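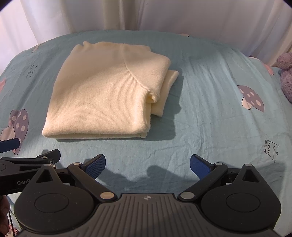
Sweater season, or the end of it anyway

June 2012 and I am only now putting the winter knits away. Don't say it. They have been on the chair since the last cold morning and the chair has had enough.

Quick post because the bins have to go up before dinner and I'm typing on the landing.

So. The cream one first, always the cream one, it's the one I care about. Bought it in November at the Makitz outlet, marked down because of a pulled thread at the hem that I fixed with a crochet hook in the parking lot. Ribbed all over, raglan sleeves, little bit of a collar. Warm enough that I wore it instead of a coat more than once. And it goes out of shape if you so much as look at a hanger. Hung it for one week in December and got those shoulder bumps, like it was still wearing the hanger. Took a soak and two days flat on a towel to get them out.

Folded, then. Forever.

I do all my folding on the bed in the small room. Table's too narrow, floor's the floor. The light blue sheet is on there at the moment, the cartoon one with the polka dot mushrooms and the crown, which I keep meaning to retire and then don't. It's soft. It was washed so many times at the old place that it never lies smooth now, creases all over, and I've stopped ironing it. Who irons a sheet. (My grandmother. She did pillowcases and dish towels too.)

How I fold a raglan, for the two people who asked after the last closet post:

Button or zip whatever there is. Lay it face down. Smooth it from the middle out with flat hands, don't tug. A raglan has no real shoulder so the usual "fold at the shoulder seam" advice is useless, the seam runs off on a slant up to the neck. I go by the collar instead. Line up the fold with the edge of the collar, bring the side in, then lay the sleeve down over the back. Same again on the other side. Then hem up toward the neck, once if it's short, twice if it's long. Flip it.

The sleeves on the cream one are long and the ribbing makes them springy so one of them always wants out. I used to fight it. Now I let the cuff stick out a bit on the bed and tuck it under when the thing goes in the bin. The collar pops up at the corner too and I leave that alone. Squashing a collar flat for five months is how you get a collar that lies flat for ever.

Chunky knits get two folds, no more. Thin ones can take three. Anything with beads or a zipper gets a pillowcase.

Wash before you store. I know, I know. I skipped it in the apartment on Viltitz Street and lost a gray cardigan to moths, holes right down the front like somebody had been at it with a pencil. The thing is you can't see what they're after. Looks clean, smells ok, and there's some tiny bit of soup on it. So everything gets washed now, even if I only wore it twice. Cool water, the plain liquid soap, squeeze it don't wring it, roll it up in a towel and step on the towel. Dry flat. Then leave it a day longer than you think, becuase ribbing holds water in the cuffs and hem long after the middle feels dry. Learned that one with a bin of mildew. Not repeating it.

Bins. I had the vacuum bags for a while and gave them away. Great for comforters, terrible for knits, everything came out looking like a slice of bread that had been under the milk. What I have now are 3 of the shallow Kwon bins, the kind with the snap lids, and they slide under the bed with an inch to spare. Heavy stuff on the bottom, cream one on top, nothing on top of the cream one. Cedar blocks in the corners, sanded a little so they smell again. An old cotton tea towel between layers. Is the tea towel necessary, no idea, my mother did it.

Labels: masking tape and a marker. I bought the nice labels with the little metal frames once. They fell off in July.

What's going in this year:

cream rib
navy crewneck, elbows going
the green one from the thrift store on Matance Road, still itchy, still keeping it
two thin gray ones I can't tell apart
scarves, all of them, rolled
the cardigan that is not the moth cardigan but its replacement

What's not going back in: the red turtleneck. I have packed and unpacked that thing for 10 years and worn it for one Christmas card. Donate bag. It's by the door. If it's still by the door next week somebody please comment and shame me.

And the oatmeal vest, felted by accident, now the size for a large doll. Keeping it for patches.

The small room gets done at the same time since the bins live under there. Curtain down, washed, back up damp so it hangs itself straight, works nicely if the rod can take it. Vaccuum under the bed while the bins are out. Found a sock, a library card, a dime. Did not find the other earring, which I was 100 percent sure was under there.

One thing I'm not settled on is depilling. I've been using a cheap battery shaver and on smooth knits it's great, but on ribs I think it chews the raised bits. Did the cream one under the arms only, very light, and then chickened out. If anyone uses a sweater comb on ribbing tell me which way you go, up and down with the ribs or across. I tried across on the navy and it snagged.

Also whether you wash again when they come back out. I never do, just air them on the line for an afternoon. Cedar smell's gone by supper.

Ok lids on, and one of the lids isn't snapping. It's the scarves. Going to go sit on it.

Summer stuff next post if I can find where I put it.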